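Looking After Wooden Bowls, Boards and Spoons

Posted 2018-03-27 in Kitchen

Most wooden kitchen things that get thrown out could have lasted a good deal longer. They crack, go gray and furry, or start to smell of onion, and all three have simple causes. These are the habits we keep at our house, plus what to do when something has already gone wrong.

Washing

Wash wood by hand with warm water and a little ordinary dish soap. A soft sponge is fine for most things. For a board with deep knife marks use a stiff brush and go along the grain.

Do not leave wood in the sink. A spoon that stands in a pot of water overnight takes up water at one end and stays dry at the other, and that is how the split up the handle starts. The same goes for a salad bowl with an inch of water left in it "to soak." If dressing has dried on, wipe it out with a wet cloth, wait five minutes and wipe again.

The dishwasher is out. Long heat and strong detergent strip the oil in a few cycles, and anything glued up from several pieces may come apart at the joints.

Drying

Towel off the water first, then let air get to both sides. A board laid flat on the counter dries on top and stays damp underneath, so it cups. Stand it on its long edge. Bowls can be propped on their side or set upside down on a rack with a gap under the rim. Keep them off the radiator, out of a sunny window and away from the oven vent.

Spoons go in a jar, handles down, but only after they are dry. A jar packed with damp spoons grows black spots at the bottom. If you already have those spots, throw out the worst spoon and sand the others.

Oiling

Use food-grade mineral oil from the drugstore or hardware store. It is cheap, has no smell and doesn't go rancid. Olive oil and corn oil both turn sticky and sour after a while. Walnut oil works and leaves a nice finish, but don't use it if anyone who eats at your table has a nut allergy.

I use Kindamer board oil when the store has it and plain mineral oil when it doesn't. I can't tell them apart on the wood.

1. Make sure the piece is fully dry. Overnight is best.
2. Pour a little oil on a folded cotton rag, old T-shirt is good.
3. Rub it in all over, outside and bottom included. End grain drinks more, so go over it twice.
4. Leave it for a few hours.
5. Wipe off whatever is still on the surface.

New pieces want oil once a week for the first month. After that, go by looks. When water stops beading and the wood turns pale and chalky, it is time. For a board in daily use that comes to every month or so in winter, when the furnace is on and the air is dry, and less often in summer.

Board cream, which is mineral oil with beeswax melted in, gives a better surface on bowls. Four parts oil to one part wax by weight. Melt it in a jar standing in hot water, stir, and let it set. Label the jar.

Smells and stains

For onion, garlic and fish, sprinkle coarse salt over the surface and rub it in with half a lemon, cut side down. Let it sit ten minutes, scrape off, rinse and dry. Baking soda and water mixed to a paste does the same job if you have no lemon.

Beet and berry stains fade by themselves with washing. Turmeric doesn't. A day in the sun will lighten it, and this is the one time I put wood in the sun on purpose. Oil it afterward.

Raw meat gets its own board. Ours is plastic and goes through the dishwasher.

Rough surfaces

Wetting wood raises the grain, and new spoons often feel fuzzy after the first few washes. Wet the piece, let it dry, and sand lightly with 220 grit paper in the direction of the grain. Do it again, and it will stay smooth. Brush off the dust before oiling.

Cracks

A hairline crack in a bowl may close up with a good oiling and a few days out of the dry air. A crack you can fit a fingernail into holds food and can't be cleaned. Retire that bowl to fruit in its skins, keys or clothespins. Wood glue will hold a split board if you have clamps, but check the label to see that it is safe for food contact once cured, and give it a full day.

Painted or lacquered bowls are another matter. Don't oil them, the oil just sits there. Wipe clean and use them for dry things, and if the finish is flaking, stop using them for food.

Storing

Leave some space around each piece. Nested bowls trap damp, so put a paper towel between them if you have to stack. The cabinet over the stove is the worst place in the kitchen for wood.
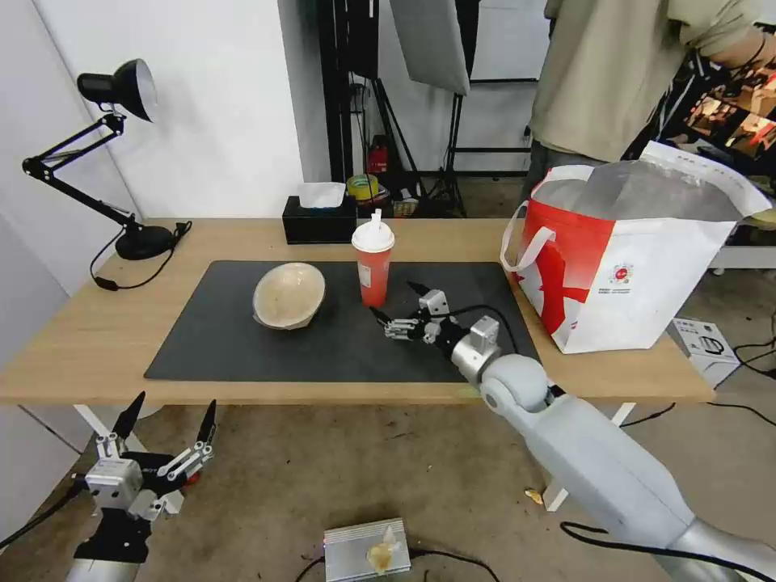

Rostam Dehghan: Good page, but I'd go easier on the oil for spoons. I did mine weekly as you say and they went tacky. Wiping them hard after 20 minutes and leaving them out overnight fixed it. Also, the salt and lemon worked on my garlic board but I had to do it twice.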